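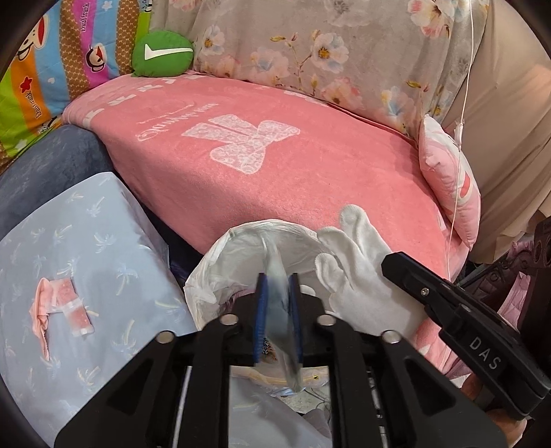
Plastic wrapping over a lined waste bin

Emptying the Trash Folder Automatically in Cumex

Deleted files stay in the Cumex trash folder and continue to use disk space until they are removed. Administrators may set a schedule so that the folder is cleared without manual work.

1. Open Settings and select Storage, then Trash.
2. Turn on Automatic Removal.
3. Enter the number of days to keep deleted files. The default is 14; the longest period allowed is 24.
4. Select Save and restart the program.

Files removed under this schedule cannot be restored from within Cumex. Shared folders require version 18 or later and must be set up separately by their owner.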